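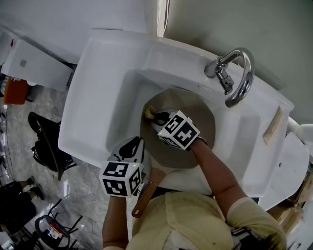

Subject: Re: [kit-list] Washing the sun hats - can we do it ourselves?
Date: 23 September 2024

Quick reply as I'm off out in a minute.

Yes, by hand, in the sink. Please not the machine. We lost two in June that way, both Prasarau ones, brims went like crisps and never lay flat again.

What I do, for what it's worth:

Brush the dry muck off first, outside if you can. Cool water, an inch or two in the bottom of the sink, small squirt of washing up liquid. Hat goes in flat, crown up. Don't wring it, don't fold it, don't scrub the brim with the green side of the sponge (sorry, whoever that was). Old flannel, small circles. The inside band is where all the sun cream ends up so give that longest - I leave mine soaking 30 minutes and then go round it with a nail brush.

Rinse till it stops being cloudy. Press it in a towel, then dry it over an upturned mixing bowl, away from the radiator. Mine took most of a weekend in the Ansari cupboard, quicker on the landing.

Chin cords - take them off if they unthread, wash seperately. If they're knotted in just leave them.

The deep sink at Alance is best becuase the brim fits without bending. The little one by the kettle is hopeless for this.

On 22/09 the kit list wrote:

> Hello all, we have 7 hats back from the Sturkano walks and they are
> pretty grim, tide marks round the crown and one with what I hope is
> jam. Does anyone know if they can go in at 30 degrees with the
> tabards? The labels have all worn off so I can't tell what they're
> made of. Also would it be quicker to buy new?

Missed the last bit. No, don't buy new, they've got years in them. Jam one - cold water first, before any soap, or it sets. If it's not jam I don't want to know.

Can pick up the clean ones Thursday if someone leaves them by the door. Not stacked please, not till they're bone dry.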